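Search this site
Search
Go

We use cookies to remember your settings and count visits. Accept all | Manage choices

Making beds for science: a chat with Ülle Kivi of the Drendton robotics club

May 18, 2025

I got to Drendton twenty minutes early and still managed to be late, because the robotics club has moved from the main building to the old music rooms and the signs haven't caught up. Ülle Kivi found me wandering past the bike racks. She runs the club, teaches physics the rest of the time, and walks very fast. By the time we reached the door I'd been told about the bus timetable, the state of the heating and a motor that had been posted to Flivstead by mistake (it's back now, in case you were worried).

I'd come to ask about the household project, which a friend had described to me as "the one where the kids teach a robot to make a bed". Ülle laughed when I repeated this. "That's the poster version," she said. "We're a long way off the whole bed. I'd be very happy with one corner of a blanket."

So how does it work? The club doesn't start with a robot at all. It starts with a gripper you hold in your hand, with a camera fixed to it, and a student who goes about a job as if the gripper were their only hand. You pick up the blanket, you pull it over, you let go. The recordings go into a program that tries to learn which movements go with which views, and later on the club's arm has a try at the same thing.

"People expect the clever bit to be on the computer," Ülle said, putting the kettle on. "Some of it is. But the students spend far more time arguing about how a person picks up a duvet. Do you pinch it? Do you scoop? My lot had never thought about it in their lives, and some of them, judging by what their parents tell me, had never done it either."

The project started in March, with towels. Towels were meant to be the easy week, and they ended up staying on towels for 4 weeks. Ülle blames herself for that. She'd let everyone fold the way they folded at home, which meant halves, thirds, a sort of roll, and one method she can only call "stuffing". The program had no idea what to do with it all. They threw the lot away and began again with one fold that everybody agreed on, after a vote that she says was the most bad-tempered meeting the club has ever had.

After towels came bedding, and that's where they are now. Each attempt at a job is called a go (the proper word is "episode", but that didn't stick), and on the day I visited the wall chart stood at 394 goes. Ülle keeps the chart on paper. She likes the students to have to get up and write on it.

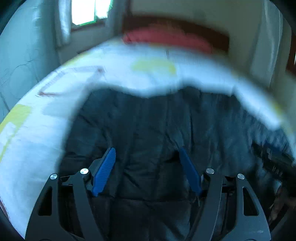 The bedding job through the gripper's camera, with the blue finger pads open over the dark quilted blanket.

I asked her what she sees in a view like that, and she went straight to the blur. "Look at the pillow, it's smeared. The hand is moving too fast for the camera. If I say one thing all term it's slow down. They're teenagers, they want to be finished." She doesn't chuck out every blurry stretch, mind you. A little is fine, she thinks, and the arm will have to cope with its own wobbles one day. But if a whole go is a smear, it gets a cross on the chart and somebody has to do it over.

The other thing she pointed to was the edge where the dark blanket meets the white duvet. That's the kind of line she's fond of, because it's easy to tell one from the other. White on white is the next step up, and she's putting it off. "I've seen what happens. You go to take the sheet and you've got the sheet, the duvet and a bit of the mattress cover, and you're very pleased with yourself until you pull."

We had our tea at this point, and I had a go with the gripper myself. It's harder than it looks! You squeeze, the fingers close, and you realise you've been relying on your fingertips to feel things since you were born. I tried to lift the corner of a folded throw and got hold of air. I tried again and got hold of my own sleeve. One of the younger students watched all this very politely and then told me I was holding my breath.

There are 6 students on the household project and a bigger crowd on the line-following cars, who take up most of the floor. The two groups get on, mostly. The car people think the bedding people have a silly job, and the bedding people say the cars only ever have to deal with tape. Ülle stays out of it. She did let slip that she'd been in a car club herself as a girl, and that hers never once took a left-hand bend.

Money comes up in any conversation about a school club, so I asked. Spare finger pads are the thing they get through, and Ülle has a drawer for the worn ones because she can't bear to bin them. The members pay nothing. A cake sale paid for the last lot of cable, and she'd like it known that the lemon one went first.

What they're working towards is the Valderrama, the schools' robotics day over in Flovstead, where each team gets a table and 40 minutes to show what their machine can do. Ülle is already fretting about the table. They've been practising on beds, and a bed is low and wide and soft, and you can lean on it. Her plan is to bring a small mattress in the back of her car. The organisers haven't replied to her message about it yet, and I got the feeling she's bringing it whatever they say.

And the arm? I had to ask. It can take hold of the blanket, she said, on a good day, and bring it part of the way up. Then it tends to stop, with the corner held in the air. The students have started saying "it's thinking" in a very respectful voice. Ülle suspects they haven't given it enough examples of letting go, so the next fortnight is all letting go, over and over, and she's promised biscuits.

She walked me back past the bike racks, still talking, and asked whether I make my own bed in the mornings. I said I pull the duvet straight. "One hand or two?" she said, and got out a pencil.

Sign up for our newsletter and get new interviews in your inbox. Enter your email address. Subscribe. You can unsubscribe at any time.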